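Open day at Bronside

Friday I gave up an afternoon of perfectly good weather to go see the robot people at Bronside. Kartini Liem had been after me since spring to come along, and I'd run out of excuses. I have been to these things before. You get a name sticker, warm soda and a video with piano music.

No piano music this time, I'll give them that. Lutz Diekmann did the talking, and he started with the pitch: you don't program the robot, you do the chore yourself with a pair of grippers in your hands, over and over, and the recordings teach the machine. Fine. I asked how many times is over and over. He said they had 2943 recordings so far and wanted 3000 before October.

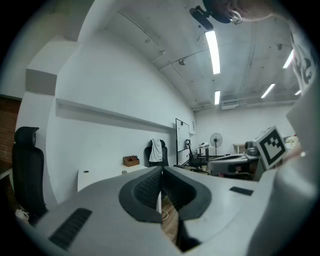
Now, I'm no engineer, but I raised three kids and none of them needed 3000 tries to learn how to put a cup away. Lutz smiled like he'd heard that one before. He said the kids had a head start. Maybe so. I'd still like to know what happens when you move the cup to a different kitchen, and on that I got a lot of words and no number. Kartini says I was rude. I say I was the only one asking.

What did surprise me was how much of it is plain hand work. All that talk about the end of labor, and it runs on somebody's wrists. Hélder Neves, who was sitting next to me and used to work on packing lines in Rullisau, leaned over and said it looked like a night shift with better lighting.

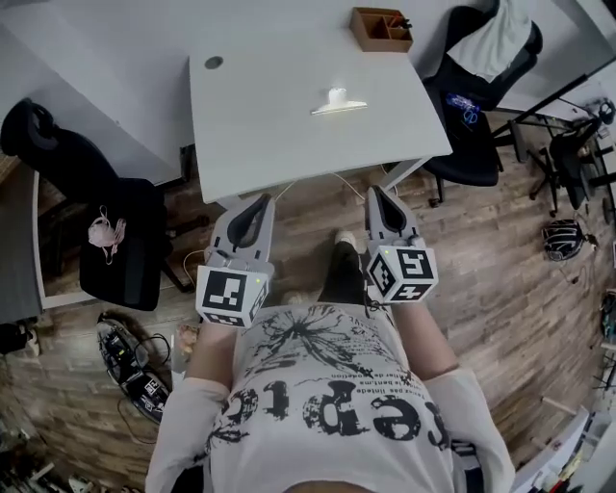

I asked what they do with the bad takes. They threw out 228 of them, Lutz said, mostly for fumbles. Seems to me the fumbles are where you'd learn something, but they've got their reasons and he went through them pretty fast. There was a sign-up sheet by the door for anyone who wanted to come back in October and see the trained robot do the job alone. I put my name down - in pencil. Kartini used pen.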